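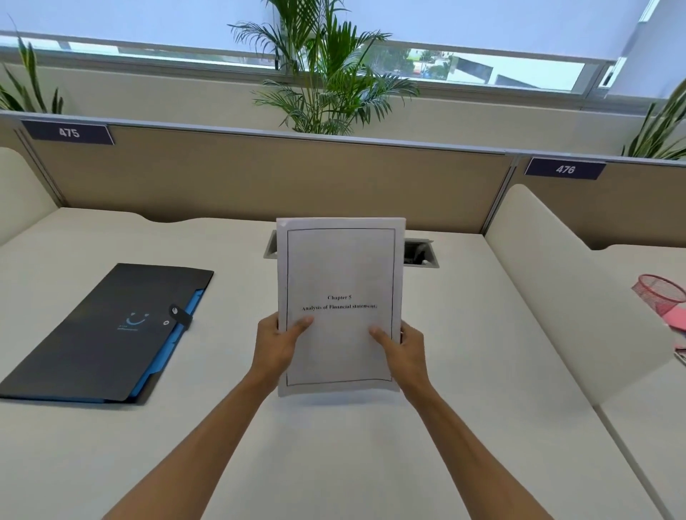 Print the Chapter, Keep the Folder

By Raquel Coelho
9 February 2023

The office at Stedinlow wants us to stop printing. The memo came with the new seating plan and it is a polite memo. It says that staff taking the evening finance course should read their course notes on screen, that paper files should be scanned and shredded by June, and that desks should be clear at the end of the day. I agree with the last part. I think the rest is a mistake, and I want to say why before the printer on our floor goes.

I am taking the course myself. It is an accounting course for people who never studied accounting, and there are 28 of us in it. The chapters come as files. I read the first 3 on my laptop, on the train and at my desk, and I passed the quizzes. Then in a meeting Cengiz Ateş asked me what the difference was between profit and cash in the Okeck account, and I couldn't tell him. I had read that chapter twice. I went and printed it that afternoon.

Financial statements are a bad fit for a screen. A balance sheet and an income statement have to be looked at together. You need a number from one and a number from the other, and then you need the note at the back that explains why they don't agree. On a laptop this means scrolling up, scrolling down, and forgetting the first number on the way. On paper you pull out the two pages and put them next to each other. You write the ratio in the margin. When you come back a week later the ratio is still there, along with whatever you got wrong.

People tell me a second monitor fixes this. It helps. But our desks are shared now, and not all of them have a second monitor. Paper works at every desk in the building.

The usual argument against printing is waste, and it is a fair one. I have seen what comes out of our printer. There are emails with one line on them. There are 60-page reports printed for a meeting where the one page that mattered was the summary. There are title pages that hold a heading, a border and a lot of white. I would be glad to see all of that stop. Print on both sides. Skip the cover sheet if the system lets you. Don't print anything you only plan to read once.

The other argument is mess, and here I side with the memo. Loose paper on a shared desk is rude to the next person. A stack of notes with bent corners, left by the keyboard, tends to stay there for weeks, and then it gets moved to a windowsill and stays there too. The cure is a folder. The kind with accordion sections and an elastic strap is the best I have used. It takes a whole chapter flat, the sections keep one subject away from the next, and with the strap closed you can carry it under your arm to another desk without losing a page. I don't like ring binders for this, as they take up half a shelf and you have to punch everything first. Plastic sleeves are worse. You can't write on a page inside a sleeve.

My own rule is one folder per course and nothing in it that I'm finished with. When a chapter is done I go through it, keep the pages I wrote on, and recycle the others. It takes me about 4 minutes. The folder closes easily because I do this. Nurhan Toprak, who sat across the partition from me until the move, keeps everything she has ever printed and her folder no longer shuts. She says she can find any page she wants. I have watched her look.

Themba Mabaso in facilities made the point to me that the company can't write a rule around people's good intentions. If printing is allowed, he said, the emails will get printed too. He may be right. But we could set a monthly page limit for each person and let people decide how to spend it. Fosex, where I worked before, did it that way. I used mine on contracts and never ran out. The people who ran out learned to be pickier the next month.

So my request to the people who wrote the memo is a small one. Keep one printer on the floor. Set a limit. Ask everyone to put their papers in a folder and take the folder off the desk when they leave. And let those of us who are trying to learn how to read a balance sheet do it with a pencil.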